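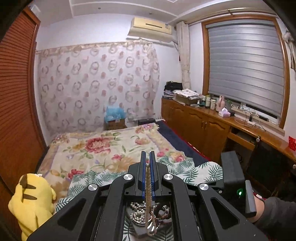
A golden-brown strand with a looped metal end, held above a bed.

Last updated: January, 10:15 a.m.

Arner Funeral Home to Add Second Location in Former Rosser Chapel

UDACH – Arner Funeral Home will open a second location this spring in the former Rosser Chapel on Mill Street, the company said. The purchase of the building was completed in January. Terms were not disclosed.

The new location will be called Arner Funeral Home at Rosser Chapel. It will offer visitations, funeral and memorial services, and arrangement meetings. Embalming and other preparation work will stay at the main building on Canal Road.

Arner has served almost 3,000 families in Udach and the surrounding townships. The main building has one visitation room, and families have at times had to wait an extra day or hold calling hours at a church hall. The chapel has two visitation rooms, which can be opened into a single space for larger services.

"We have been short on room for years," said Gwilym Gape, owner and funeral director. "Families on the east side of town have also been asking for something closer. When the chapel came up for sale we made an offer that week."

Work on the building includes a new roof over the side entrance, a ramp from the parking lot, wider restroom doors and a replacement heating system. The pews and the front windows will be kept. The main chapel will not be used for services until the heating work has been inspected.

Kausar Qureshi has been named manager of the new location. Qureshi is a licensed funeral director and has been with Arner as an assistant director. She will continue to handle cremation arrangements and veterans' paperwork for both buildings.

"People who already have a plan with us don't need to do anything," Qureshi said. "If they would like to use the chapel for the service, they can call and we will make a note of it. The price of the plan stays the same."

Prepaid arrangements made with the former Rosser Chapel are not part of the purchase and remain with the company that issued them. Arner staff will help anyone who has one of these contracts find the right office to contact. Callers should have the contract number ready if they can find it.

Past service records from Rosser Chapel, including guest book pages and printed programs left at the building, have been boxed and moved to Canal Road. Relatives may ask for copies at no charge. Requests should give the full name of the deceased and the year of the service.

Obituaries for both locations will be posted on the Arner website, which is being moved to a new system by Astasitz, a web services firm. Older notices and the messages left on them will be carried over. New messages may take a few hours to appear while the work is under way.

An open house will be held before the first services. Parking will be limited to the Mill Street lot. A date will be posted at both buildings.

Arrangements can be made in person at 400 Canal Road. Calls are answered at all hours.

Media contact: Kausar Qureshi, Arner Funeral Home, 400 Canal Road, Udach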